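Home | Galleries | Workshop | About | Contact

The white table and the pale wall
Jun 20, 2026 | by the Sunberg page editor
Print | E-mail

Hello again! We've been putting our corner of the Sunberg building in order, and I promised a few of you a look at it (the Brendenard lot have been asking since December). The big job was the walls and the worktop, and I'm really pleased with how fresh it all feels now.

The wall

A pale greyish white, very plain, and I love it. I went through 161 shades on the Benedetti card before settling, which my family found hilarious. Two coats, plus a bit of touching up near the skirting.
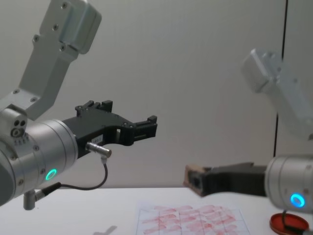

The tabletop

White as well, so the whole corner feels lighter – I can't stop looking at it! The top came from Deten and cost 459 with delivery, a fair bit less than the 1,225 we were first quoted for a made-to-measure one. I wipe it over with a damp cloth and a drop of washing-up liquid, and keep mugs well away.

More galleries soon, once I've chosen a lamp.

Back to galleries | Next | Top of page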